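On the Conduct of the Celebrity Interview

It has been the practice of this blog, since it was established, to comment on the way in which well-known people are written about. The present post concerns the long magazine interview, and in particular the interview given after a separation. Three have appeared since February, and all of them have been discussed at length by readers in the comments. I have been asked for a view and I set it out below.

The first matter is consent. A person who agrees to be interviewed about a new series or a new record has not thereby agreed to be questioned about a former partner. The usual arrangement is that the publicist supplies a list of subjects which will not be discussed. The interviewer then mentions the list in print, often in the opening paragraph, and so the reader learns precisely what the subject wished to keep private. I regard this as poor practice. If a condition has been accepted, it should be observed in full, and that includes not advertising it.

The second matter concerns the absent party. In one of the three pieces, which ran to 3,793 words, the former husband was described in 7 separate passages and was given a single sentence of reply. That sentence stated that his representatives had been approached for comment. It did not say when. I have worked in a press office, and I am aware that an approach made at six in the evening for a piece closing at eight is a formality. Publications ought to state how much time was allowed. A reader could then form a fair opinion of the silence.

I would add that allegations of real harm fall into a different category from complaints about untidiness, vanity or lateness. They should be reported with care, checked so far as they can be, and kept apart from the description of what the interviewee ordered for lunch. Several of the pieces I have kept over the years pass from one to the other within a paragraph. The effect is to make a grave statement read as colour.
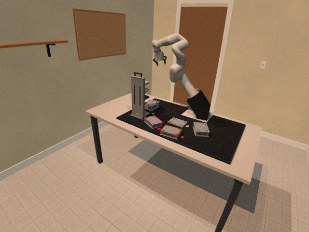
The third matter is the use of friends. The phrase "a source close to the couple" appeared in 6 of the follow-up articles I read after the second interview was published. In most of them the source spoke in complete and rather well-made sentences, and in two the sentences were identical. It may be supposed that a statement had been circulated. There is nothing improper in a statement, but it should be called one. To present it as the confidence of a friend misleads the reader, and does some injury to those friends who have in fact kept quiet.

Correspondents have raised the case of the Clincombe festival, at which a couple since separated were photographed together while one of them was giving interviews about living alone. I do not think this is the contradiction it was taken to be. The two had been booked some months earlier, and people who have parted do still attend the same events. The caption writers could have allowed for that. One of them has since amended the wording, for which credit is due.

I was also asked whether those who sell their own account, by way of a podcast or a paid newsletter, should be held to the same standard as a magazine. My answer is that they should, where other people are named. An editor's desk is an inconvenience, but it does prevent a certain number of things from being published at midnight and regretted at breakfast.

A small survey was conducted among subscribers to this blog on whether they finish such interviews. Some 49 replied. The majority said that they read to the end, and a good many of those said that they had thought less of everyone concerned by the time they got there, the magazine included. I am grateful to all who took part. The longer replies will be quoted in a later post, with permission and without names.

Comments remain open under the usual rules. Remarks about the appearance of any person, or about their children, will be removed without notice. Readers who wish to suggest an interview for discussion should give the title of the publication and the month of issue.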